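Besar – dados de dobra de roupa feitos em casa

O Besar é um conjunto pequeno de gravações de manipulação de tecido, feito num quarto, com garras de mão. Começou como teste de bancada na oficina partilhada Cidico e cresceu porque dobrar roupa é um problema delicioso!

Conteúdo
163 episódios, 28 dos quais separados para validação. Cada episódio tem vídeo, abertura dos dedos e uma frase com a tarefa ("dobrar as calças ao meio").

Montagem
Garra de dois dedos com almofadas azuis texturadas, câmara presa à própria ferramenta. A lente curva bastante as bordas; os vídeos vão sem retificação e o script desdistorcer.py trata disso. Gravámos em julho, sempre em cima da cama – o colchão cede e o lençol mexe com a peça, e é isso que queremos que o modelo aprenda.
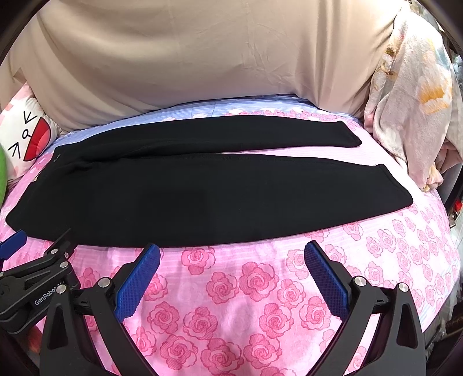 Tecido preto sobre lençol de rosas: 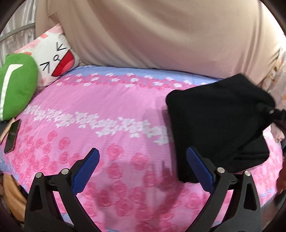

Birutė Kütt escreveu nas issues que treinou a política Ķēniņš com a versão anterior e que as peças escuras lhe davam problemas: a máscara perdia a dobra entre as duas pernas. Sugeriu baixar o limiar para 23 e guardar também os episódios falhados. Aceitámos as duas coisas, obrigado!

Limitações
Uma só divisão, pouca variedade de roupa. Camisas com botões ainda não entram.

Por fazer
– sincronizar melhor as duas garras
– anotar os pontos de preensão
– juntar as gravações de Zedville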